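1/ Right, a long-promised thread on our grip pad trouble, so put the kettle on. We're teaching a pair of grippers to fold knitwear, and since September the drops had been creeping up.

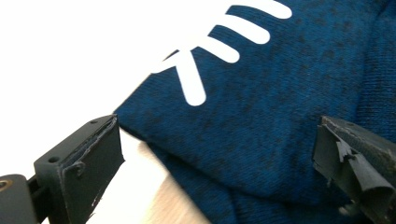 Right-hand pad, peeling. Blue marl knit.

2/ I blamed the software for 8 whole evenings, bless it. Then Deirdre Ó Briain ran her thumb along the rubber and said "well, there's your trouble, love". The pads are meant to last 1000 grasps, and our log had stopped counting after a restart!
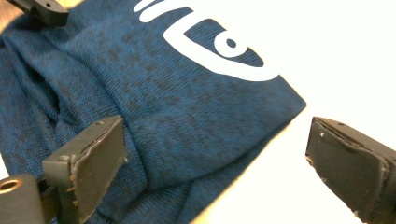

3/ Thick jersey is hard on them too, I think, all that dragging and pinching. A loose flap can snag a stitch, and a snagged jumper pulls back at your wrist, so please do stop when you see one lift.

4/ New rule at Benau: look at both pads every 15 folds, and swap at the first curl. Lukian Hladun is keeping 6 spares in the drawer (thank you, Lukian!). 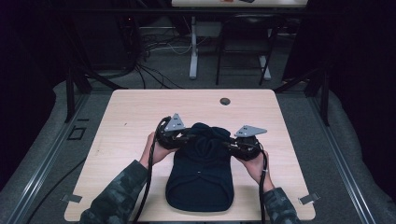 Navy beanie, both grippers on the knit.

5/ Still chasing a better glue, so if you've a favourite for rubber on plastic, do tell me.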